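How I Keep Soup From Going Sad in the Freezer

3 min read
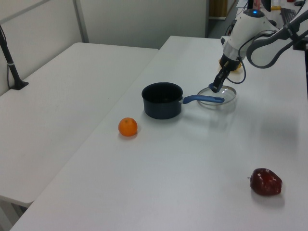
I made a giant batch of potato leek soup on Sunday and it reminded me that I keep promising to write down how I freeze this stuff. So grab a coffee, because I have opinions!

First thing, and I learned this the gross way: don't freeze soup with the cream already in it. It goes grainy when you thaw it and no amount of whisking brings it back to what it was. I stop the recipe right before the dairy, freeze it like that, and write "add cream" on the label in big letters (I will forget otherwise, I know myself). Same goes for sour cream and most cheese. Coconut milk does fine, though it may need a good stir.

Pasta is the other troublemaker. Noodles keep drinking up the broth and you end up with a kind of soup casserole. I cook them fresh the night we eat it. Rice I'll sometimes leave in if it's a thick soup anyway. Potatoes can get mealy in chunks, but blended up they're great, so my leek soup gets the stick blender before it goes anywhere near the freezer.

Cooling! Please don't put a whole hot stockpot in the fridge. Ladle it into shallow pans, or set the pot in a sink of ice water and stir it now and then while you do the dishes. I get mine into the fridge within 2 hours of turning off the burner, and it goes to the freezer once it's cold all the way through.

For containers I've gone back and forth. I had a set of Dreka tubs for ages and they stacked beautifully until the corners started cracking, and now I mostly use plain quart freezer bags. Fold the top down over a wide mug, fill it, squeeze out the air, zip it and lay it flat on a cookie sheet. Once they're solid you can file them upright like books. If you like rigid containers better, leave an inch at the top. I didn't one August and spent an evening chipping minestrone off the freezer shelf.

Oh, and muffin tins! I bought a silicone one at Traltano last winter and it makes perfect little pucks of broth. Two pucks is a nice amount for a pan sauce or for loosening up leftover stew. Pop them out and keep them in a bag.

Label everything with the name and the date. Chili and spaghetti sauce look exactly alike when they're frozen, ask me about the tacos. I try to eat things up inside three months. They're still safe after that, but the flavor gets kind of flat and I start reaching for the hot sauce.

To reheat, I run the bag under warm water just until the block slides out, then put it in a pot with a splash of water, lid on, low heat. Taste it before you serve it. Frozen soup nearly always wants more salt and a squeeze of lemon, and a handful of fresh parsley does wonders.

Next up I want to try freezing cooked beans the same way, flat in bags, with some of their liquid.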